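# Tapia Standard Room Set (Elo line)

The Tapia is the fixed guest room equipment set supplied to small hotels and aparthotels under the Elo line. It covers the items a guest expects to find on arrival without calling the desk: kettle, cup tray, luggage rack, hangers, bedside clock and room safe. Sets are packed per room and shipped from the Lornotbridge depot.

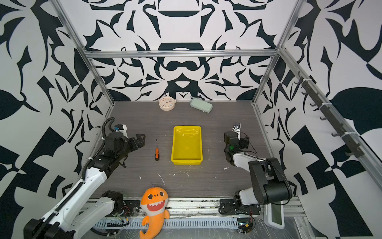

**Can the kettle be left out if the property has a shared kitchen?**
Any single item can be removed from the set at the order stage, and the room price is adjusted on the quote. Items cannot be returned separately after delivery.

## Set contents

| Item | Quantity per room |
|---|---|
| Kettle, cordless, auto shutoff | 1 |
| Cup and saucer | 3 |
| Hangers, fixed ring | 8 |
| Luggage rack, folding | 1 |
| Bedside clock, analog | 1 |
| Room safe, keypad | 1 |

The safe is bolted through the base of the closet. A mounting template is included. Closet floors that cannot be drilled need the wall bracket, ordered separately.

Kettle cords are short by design and should reach the outlet without crossing the sink. Check the outlet position in each room type before ordering. 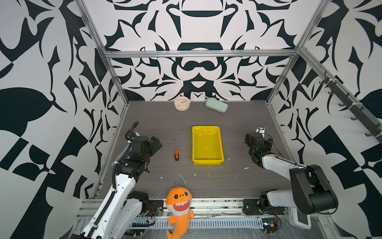 Rooms with a desk outlet only should use the desk version of the tray, which has the cord channel on the long side. The two trays take the same cups and can be mixed within one property.

## Ordering and lead time

Minimum order is 14 rooms. One pallet holds 168 hangers and the matching rack count; larger orders are split across pallets by floor if a room list is supplied. Orders confirmed by noon on Monday enter that week's packing run. Delivery is to the loading door. Carrying to rooms is quoted separately. 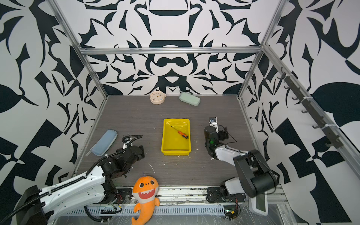

*Clock, case and tray with screwdriver.*

## Replacement parts

Kettle lids, safe batteries and rack straps are stocked at Lornotbridge and at the Tinavcombe service counter. Quote the set code printed on the inside of the closet label. Straps are sold in pairs.

Safes that lock out after repeated wrong codes are opened with the manager code, then reset from inside the door. Change the factory manager code on every safe before the first guest checks in.

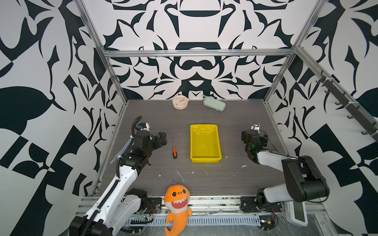
The reset does not erase the manager code. If that code is lost, the safe must be opened by a Tinavcombe technician, and proof of purchase is required before the visit is booked.

## Cleaning

Wipe the tray and rack with a damp cloth and mild soap. Descale kettles monthly in hard water areas. Do not put the tray in a dishwasher. The clock takes one AA battery, not included.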